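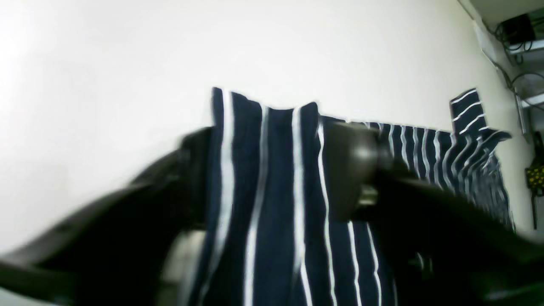

The striped shirt set for Nellura stands at 130 episodes as of this morning. I'd like 200 before September, all with both arms, all starting from a crumpled cloth.

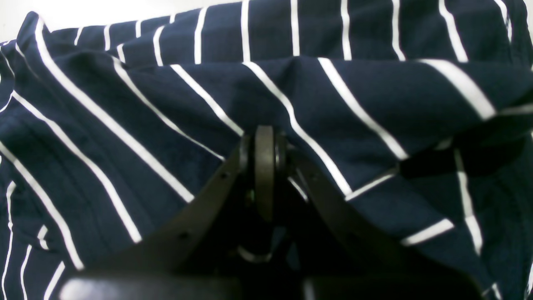

Kwaku Dogbe wrote on 8/20/18:
> Do we keep the episodes where a grip slips and the operator tries again?
> Suren drops them and I think that hurts us.

Keep them — tag them "retry" and leave the length alone. I threw out 57 early on and regret it.

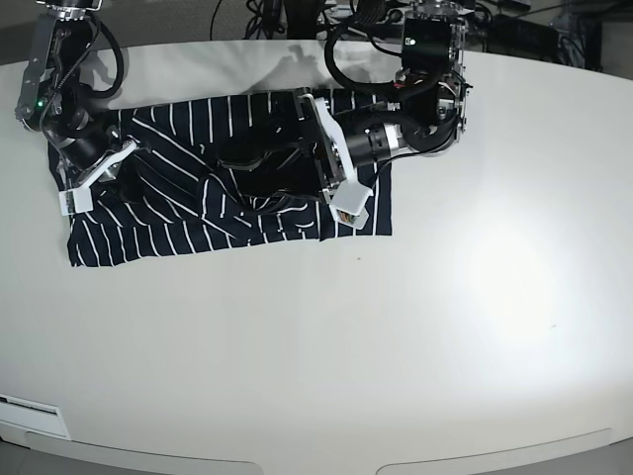

Please also save the wrist views with the overhead one. Training on overhead alone did badly at the folds. 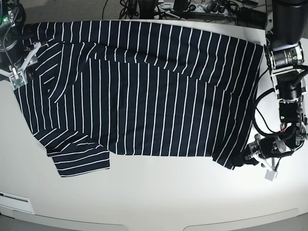 Striped knit, one gripper at each side.

Obed Amegashie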